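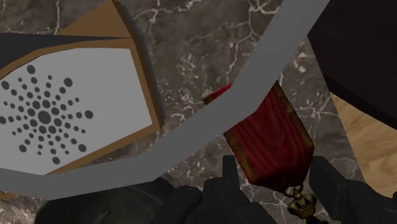 Foro Desitetti > Piedra natural y encimeras > Mantenimiento

Tema: Mármol oscuro con vetas blancas, ¿resina o solo hidrófugo?

etilcompuesto
05/03/2019
Encimera de mármol marrón oscuro, veta blanca y crema, pulido de fábrica, 20 mm. Al pasar la uña noto un escalón en dos de las vetas, cerca del fregadero. El marmolista propone rellenar con epoxi fluida y repulir; presupuesto, 689 euros. En la tienda me dicen que con un hidrófugo al disolvente (Prindik) es suficiente. ¿Criterio?

abetancur_piedra
Son dos problemas distintos. El hidrófugo reduce la absorción capilar y no rellena nada. Si hay escalón, la veta de calcita está abierta o se ha perdido la masilla original. Primero hay que saber cuál de las dos cosas es.

Prueba: gota de acetona sobre la veta, diez segundos, paño blanco. Si el paño sale pegajoso, queda resina de poliéster vieja. Hazla en una zona poco visible.

lobo_del_taller
No estoy de acuerdo con lo de la acetona en una pieza pulida y montada. Si la placa lleva malla y resinado de cantera, levantas brillo y luego no lo iguala nadie sin máquina. Yo miraría con linterna rasante y ya.

abetancur_piedra
La acetona no ataca la calcita. Si levanta brillo es que el brillo era resina, y eso también es un dato.

lobo_del_taller
Un dato que paga él.

mticona
Coincido con Betancur en el diagnóstico y con Lobo en la prudencia. Para la reparación:
- Limpieza con detergente neutro, secado 48 h.
- Epoxi de baja viscosidad, tinte crema en proporción mínima.
- Rasurado con cuchilla a las 24 h.
- Repulido local desde grano 300, subiendo sin saltos. Empezar en 80 en una reparación así es una barbaridad y lo he visto hacer.
Después, si se quiere, el hidrófugo. En el orden contrario la resina no ancla.

etilcompuesto
Gracias. ¿El relleno amarillea? La ventana da al sur.

mticona
La epoxi sí, con UV. En veta crema se nota poco. Sobre veta blanca pura usaría poliéster cristal, que aguanta algo mejor el color y contrae más.

nayeli_a
Yo dejé las vetas como estaban. Dos años de uso diario, jabón neutro y nada de limón ni vinagre. El escalón sigue igual y no hay manchas. Me parece caro intervenir por algo que solo se aprecia con la uña.

abetancur_piedra
Junto a un fregadero no lo dejaría. El agua entra por la veta y llega al adhesivo del faldón.

nayeli_a
Depende de si el canto está sellado. El mío lo está, con silicona neutra.

etilcompuesto
El mío no. Pido segundo presupuesto a Grena y lo pongo aquí. La obra no se cierra hasta junio, así que hay margen.

lobo_del_taller
Pregúntales si repulen en sitio o desmontan. Cambia bastante el precio.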